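Sturkar Robotics Club Forum > Simulation Projects > Block sorting, where we are

kopoku
Posting this so people who missed the lab session can catch up. Our team is doing the block task for the Morrison challenge: pick up a block, put it in the cardboard box, leave everything else alone. We're still entirely in simulation. The policy was trained on 300 teleop demos, and Zsófia Boros wrote the scene randomizer.

The can is a distractor. It can be upright or on its side and the arm is supposed to ignore it either way.

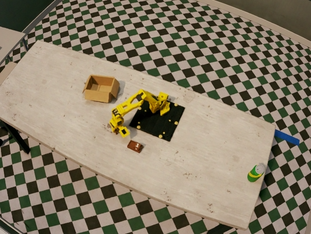 What we need help with
1. Grasp height. The fingers stop too high on the flat block.
2. Seeds. Somebody please rerun 2129, I get a different result from the one in the log.
3. The write-up, which is due in December.

– Kojo Opoku

zs_boros
On item 1, I don't think it's grasp height. The flat block is a different shape from the cubes and we have hardly any demos with it. Lowering the fingers by hand will just break the cube grasps.

My view is we should stack things more often in the randomizer. A cube on top of the flat block is a harder layout than anything in the first batch, and the numbers on the faces make it easy to tell in the log which cube it went for. I set one up with a second cube at the gripper and the can standing near the back of the table. 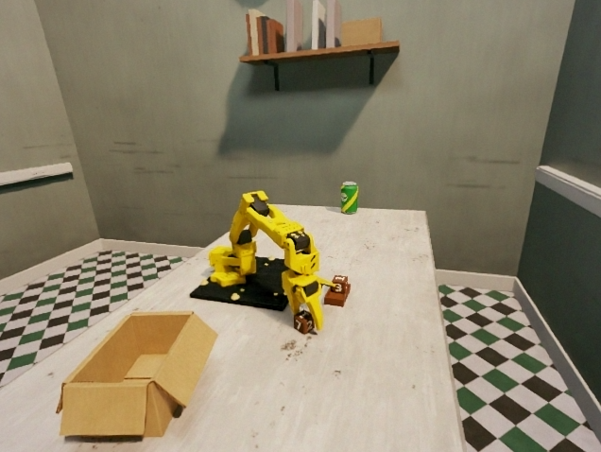

Kirkeck lab, December

Copying my notes from the shared doc so they're in one place. Ran 3000 steps per episode. Camera 2 is the one I trust for depth, the high view makes everything look closer to the mat than it is. Box position stays on the left half of the table for now.

solteo_fan
Disagree about stacking. The rules say the blocks start on the table. Why train on something that won't be scored?

zs_boros
Because the arm could set one on top of another by mistake, and then it has to recover.

kopoku
I'm with solteo_fan for the first submission. Keep both blocks flat on the table, one close to the gripper and one further out, and get that reliable before adding anything.

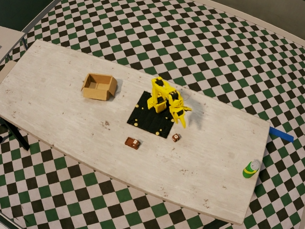

I'd also like to freeze the table texture. The specks keep coming up in the mask as small objects and I'd rather fix that later.

mtl_j
Please don't freeze it. The real table at school is worse than that one.

kopoku
OK, fair. Texture stays random, stacking goes on its own branch. Zsófia, can you push yours tonight?

zs_boros
After 8 pm, yes. I still think you'll want it.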